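Home Journal Current Issue Archive Submit About Search

3.2 Where letters and bills are kept

The second part of the survey asked households in Prarnport where they put paper mail after opening it. We sent out 3,888 forms in December and received 3,557 that could be used. Forms with more than one answer to the main question were left out of the counts but read for comments.

Most people named a piece of furniture, and the kitchen drawer came first in every district except Caldeira. In that district the homes are smaller, many kitchens have open shelves, and papers go to the bedroom. A bedside cabinet with one drawer (Figure 2) was the usual answer there. People who used one tended to keep bills, medical letters and warranty cards together, and they threw papers out less often than people who used a kitchen drawer.
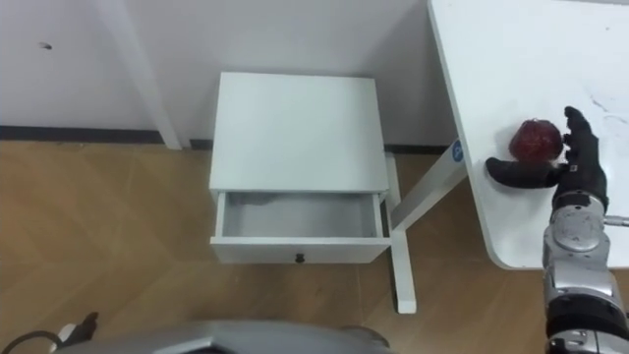
Figure 2. Small white bedside cabinet with a single drawer.

Mererid Morris wrote in the margin of her form that she only sorts the drawer when it will no longer close, and that by then half of the bills in it have been paid twice or not at all. Similar remarks came back from all 7 districts. Late payment was mentioned more by people who kept mail out of sight than by those who left it on a counter or pinned it to a board.

We did not ask how old the stored papers were. A follow-up form, tried with 1,000 of the same households, asks for the date on the oldest letter in the drawer and whether the sender now offers electronic billing. Its results are reported in Section 4.

One limit should be noted. The form used the word "drawer" in its own list of choices, ahead of "shelf," "box" and "folder," and this order may have raised the share of drawer answers. The follow-up form lists the choices in alphabetical order.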